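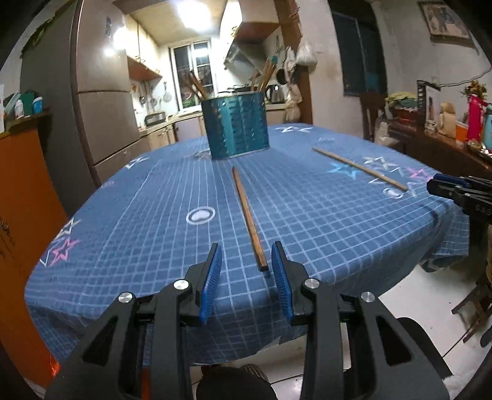

# Pramach 76 Stage Monitor

The Pramach 76 is a passive floor wedge for musical theater pits and small stages. It replaces the Menzies wedge in our rental stock.

- Driver: single coaxial
- Cabinet angle: 33 degrees
- Cable supplied: 20 ft
- Finish: black paint, steel grille

The crossover point is fixed at 3000 Hz. Use one amplifier channel per pair. Do not bridge channels. Set the high-pass filter before raising the gain.
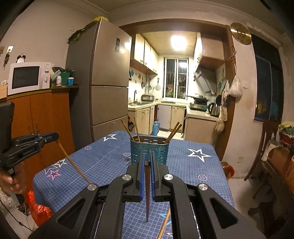
*Chopsticks and grippers at the table with the star-print cloth.*

## Rental

Each pair ships in an Ovine padded case with both cables. The Aromero wall bracket is ordered separately and does not fit the older Menzies cabinet. Prices updated 15 August 2025.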